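Reviews > Automation > Shop Floor

Search reviews Go

Galbraith Two-Finger Picking Cell: Can It Handle Bagged Clothes Yet?

22/02/2018
By Menaka Munshi
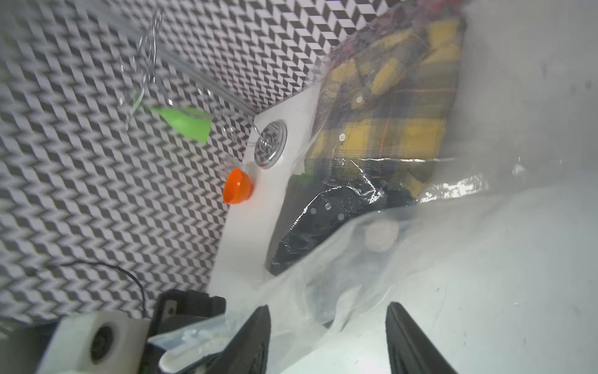

Bagged garments remain one of the harder items to hand over to a machine. A carton has flat faces and known dimensions. A folded shirt in clear film has neither, and the film throws glare back at any camera pointed at it. Galbraith sells its picking cell on the claim that it will take such items from a bin and place them on a belt without a person standing by. I ran one for three weeks at the Pluvlow returns warehouse to find out how much of that is true.

Setup

The cell arrives on two pallets. Finlay MacAulay, who maintains the conveyors at Pluvlow, had it bolted down and powered in one shift. Calibration took a second shift. The manual describes the calibration routine well but omits the step where the gripper zero must be saved before the arm is homed. We lost an hour to that. The control software is supplied by Vutska and runs on an ordinary desktop PC. Menus are plain and respond quickly. Error codes are listed by number only, and the lookup table is in a separate PDF.

Test method

Stock was taken from the normal returns flow: shirts, knitwear and trousers, each folded in a clear bag. Bins were filled by hand with no attempt to arrange the contents. A pick counted as good if one bag left the bin and reached the belt with the film intact. Double picks, drops and torn bags were counted as failures.

Results

The cell attempted 2,601 picks. Of these, 523 failed. The most common fault was a pinch that caught loose film and no fabric. The arm would lift, the bag would slide, and the item would fall back into the bin or onto the rim. Dark garments did worse than light ones, particularly under the overhead tubes. Isla Swanson on the packing line suggested switching off the nearest fixture, and the failure rate on navy and black items dropped noticeably for the rest of that day. I would expect the vendor to supply a hood.

Double picks were less frequent but cost more time, as the belt has to be stopped and reversed. Torn bags were rare. Grip force is adjustable in software and the default setting is sensible.

In its best hour the cell completed 60 good picks. An experienced packer at the same station clears that before the first coffee break is in sight.

Maintenance

Finger pads wore visibly by the end of week two. Replacements are held in with one screw and take a minute to change. Cable routing at the wrist could be tighter. The arm faulted twice on cable tension when reaching into the near corner.

What about the house?

Readers have asked whether this sort of hardware could put away laundry. The Flundanau folding unit I tested in October needed each shirt clipped in by hand, which is most of the work. The Galbraith cell does the reaching but does no folding, needs a bolted floor plate and is too loud for a living room. I would not plan on either.

Verdict

Usable as a second station overnight, with someone on call to clear faults. Not ready to replace a packer on mixed clothing. If your stock is boxed, the numbers will be better, and a cheaper suction unit will probably do.

Good: solid arm, quick pad changes, gentle default grip.
Bad: poor with glare, slow, error codes need a second document.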